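Cilto Twin-Arm Bench Kit for Schools and Clubs

Reviewed for the equipment list by Ye-ji So, robotics club lead

Cilto sells this as "a complete first course in two-handed robotics". I have had one on the bench since November and I would trim that sentence a good deal. It is a pair of decent small arms, a rail to bolt them to and a folder of worksheets. The course part is up to you.

Our club bought it for the Ollum sorting challenge, in which teams have to pick up mobile phones from a work surface and set them down again where the judges ask. The sales page makes this sound like an afternoon's work. Phones are thin, flat and slippery, and they are a rotten choice for a beginner. I suspect that is why Ollum chose them.
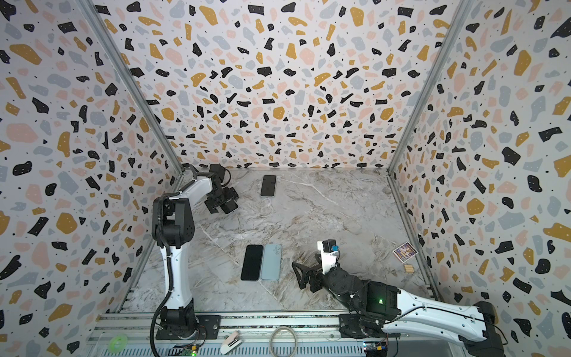
The arms come ready built, which I had doubts about. Younger members learn a lot from putting joints together, and they lose that with this kit. On the other hand, the older Shim kit we used before took us most of a term to build and never held its settings, so I have stopped complaining.

What you get
Two arms with two-finger grippers
Wrist brackets and camera modules
Aluminium rail and mounting plates
Control boards, cables and power supplies
Worksheets, 10 in all, of which 9 are usable (the last one assumes software we were not sent)

What you don't get
Walls or a work surface. Ours are a terrazzo print and a marble print, picked by the students. Cilto's advice is to use plain white. I have yet to see any evidence for it.

The product page promises a "reliable grip on everyday objects". Ask which objects. Blocks are easy. A phone lying flat needs a careful approach from the side, and the worksheets give that one paragraph.
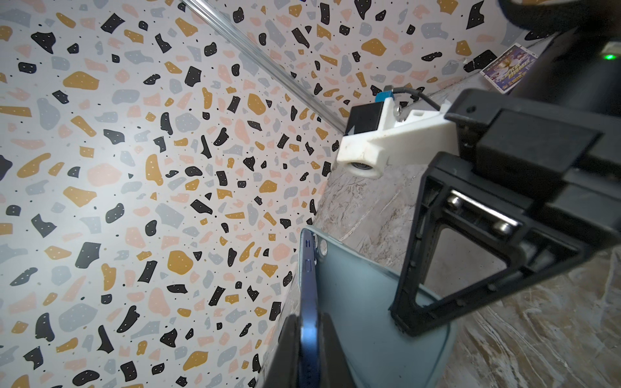 Can one student run both arms alone?
Only for slow, simple moves. We put two students on it, one to each arm, and a third to watch the cables.

Cilto says 500 practice runs are enough to train a simple pick-up, and the Plollitik add-on pack says 2000. Neither explains what it counts as a run. Ask before you plan a term around either number - I did, and got a brochure back.
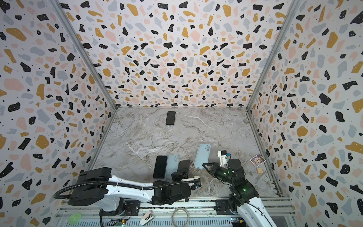
Spares are fairly priced and the finger pads are easy to swap. The cables are my main grumble. They loop out from the arms, and a careless elbow will find them. Tie them back before the first session.

Suitable for ages 14 and up, with an adult in the room. Sold as a pair only; single arms are not listed.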